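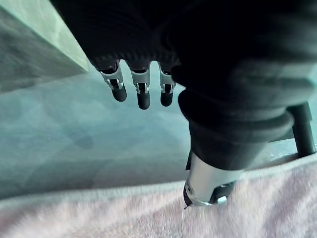 Black fingers with a silver joint bracket

From: Lambros Balaskas
To: Gremel house and garden list
Subject: Re: Drafty back windows
September 2021

Galanis wrote:

> We have the old sash windows on the north side and the back bedroom
> never gets warm. The quote for replacing all of them was more than we
> want to spend. Has anyone on the list just fixed theirs up? How long
> did it take, and did you have to take the sashes out?

We did ours last fall, four windows in the back of the house on Urkia Street. Yes, the sashes have to come out if you want to do the sides properly. Ours were painted shut, so most of the first morning went to cutting the paint line with a utility knife. Go slowly near the glass. I cracked one pane and had to have a new one cut.

Once the sash is out, scrape the old paint from the channels and check the cords. Two of ours had snapped and the weights were lying in the bottom of the pocket. New cord is cheap. I bought a 100 foot roll and still have most of it.

For the draft itself we used bronze strip on the sides and a rubber bulb along the bottom rail. Nail the strip every couple of inches or it will buckle. The gap where the two sashes meet in the middle lets in a lot of air too, so put a piece there.

Total cost was $392, and that includes the pane. Pedelska Hardware had the strip in stock, but they had to order the bulb in brown.

I would start soon. Putty takes a while to skin over before you can paint it, and by November it is too cold to leave a window out all day. Start with the smallest one.

You can borrow my pry bar and the glazing knife if you want them.

Lambros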